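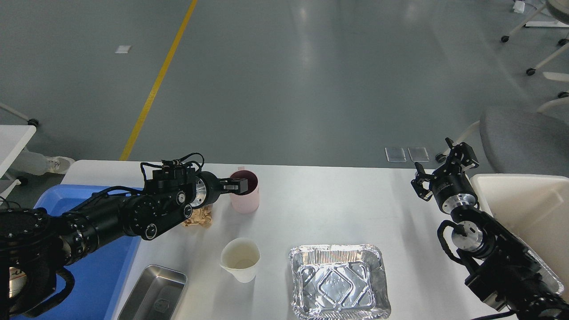
Cup (drinking vessel)

A cup is a small open vessel for drinking from, usually held in one hand. I've been keeping this little household encyclopedia going from my kitchen in Gasatville for years, and the cup is the entry I've rewritten most, mainly because everybody I know draws the line between a cup and a mug in a different spot. For my money a cup is the smaller and thinner of the two, and it may or may not have a handle. A mug has a handle and you can take it out to the shed.

History

People were drinking from hollowed gourds, shells and horns long before there was any pottery, and fired clay cups turn up at very old sites right across Asia and Europe. Tea reached Europe in the 1600s along with the Chinese bowls it was drunk from, which had no handles at all (you held the rim and the foot, and hoped for the best!). Handles became the usual thing on European teacups during the 1700s. The saucer has had a stranger life - for a good while it was perfectly ordinary to tip your tea into it to cool and drink it from there. My nan still did this and I won't hear a word against it.

Paper cups

The throwaway paper cup caught on in the early 1900s, when health authorities began to worry about the shared tin dipper at public taps and on trains. Early ones were coated in wax, which is fine for cold water and pretty hopeless for tea.
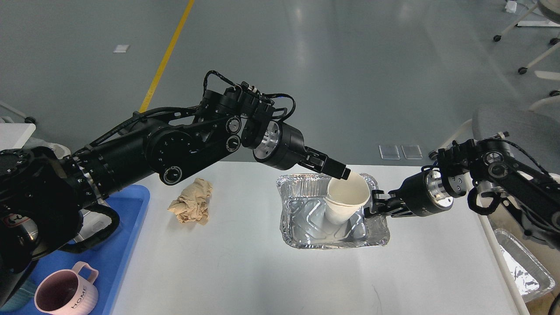
Most modern ones are lined with a thin layer of plastic instead, and that lining is what makes them a headache at the recycling depot. The rolled rim does more work than you'd guess. It stiffens the whole mouth of the cup, gives your lip something smooth to meet and lets a lid clip on.

The cup as a measure

Now for the bit I get the most letters about. A metric cup in Australia is 250 millilitres, while the American one is closer to 240, and old British recipes may mean any teacup in the cupboard. On top of that, our tablespoon is 20 millilitres and nearly everyone else's is 15. For a sponge, check where the recipe was written. For a stew, I wouldn't lose any sleep. 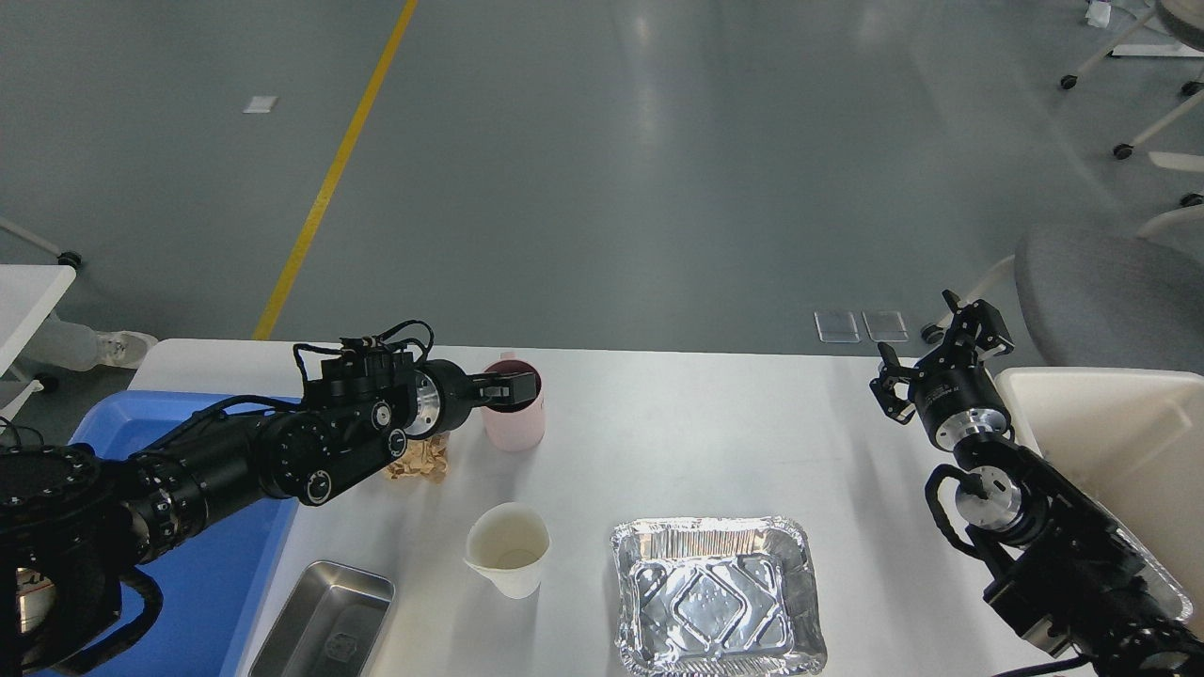 Dry ingredients are measured level, so spoon the flour in loosely and scrape the top off with the back of a knife. Brown sugar is the odd one out and gets packed down firmly. I collect cups too, in a small way, and the only ones in my cupboard that hold an exact metric cup are a pair of Dorosach beakers I picked up at a school fete for 60 cents.

See also: Mug; Beaker; Saucer; Tablespoon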